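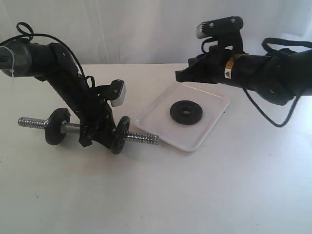

Mar 6, 2025

EDBERG – I keep getting asked when a machine is going to pick up after us, so in January I started bugging Anwara Pathirana about it. She runs the chore trials at Hoder, the small robotics shop on Donnelly Street, and she finally let me sit in for a morning.

Short version: not yet, but closer than I figured!

Her team keeps a list of 124 jobs from homes, gyms and stores – folding towels, restocking a shelf, changing the plates on a dumbbell (that one looks so easy, and it needs one hand to hang on to the bar while the other deals with a plate). Pathirana told me the arms can get through 11 of them without a person stepping in. Another seven work on a good day.

"People want to hear about dishes," she said. "I want to talk about threads. Anything that screws on is misery."

I asked about speed and she laughed. One towel took 173 seconds the morning I was there, and I've seen my nephew do worse, but only when he's sulking.

The gym chain Vellden has asked Hoder about tidying weights after closing, though Pathirana says there's no deal and she isn't promising one. Her next round of trials is all shop-floor stuff, mostly shelves and returns bins. I've asked to come back for the shelves, and she said fine as long as I bring my own coffee.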